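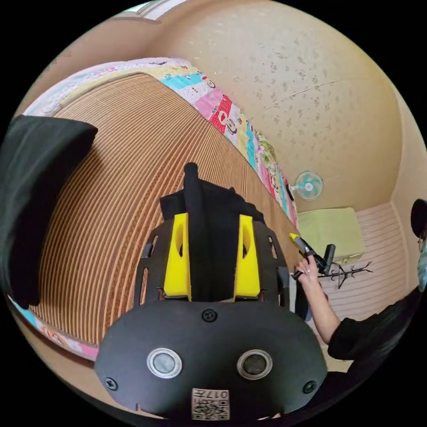 Shared Kitchens and Food Waste in Student Housing
Project report, Gandholm Hall
Prepared by Wen-hsiung Yu

1. Background

Gandholm Hall houses 349 residents, most of whom cook in kitchens shared by a whole floor. Complaints about spoiled food in the refrigerators had been rising for several terms. The aim of this project was to measure how much edible food was thrown away and to test whether a labeled common shelf would lower that amount.

2. Method

Food waste was weighed every Thursday evening on 2 floors. The east floor received a common shelf, where residents could leave items for others to take. The west floor kept its usual arrangement and served as a comparison. A short survey was also sent to all residents, and 239 replies were received.

3. Results

Over the term, about 955 pounds of food waste was recorded. Bread and cooked rice made up the largest share on both floors. The east floor discarded less than the west floor from the third week onward — the gap narrowed again during exams. Survey replies showed that many residents bought more than they could use because the nearest store sells mainly family-size packs.

4. Limits of the study

Waste taken directly to the outdoor bins was not weighed. Residents also knew that weighing took place, and this may have changed their habits.

5. Recommendations

The shelf should remain on the east floor and be added to the west floor in July. Shelf labels should show the date an item was left.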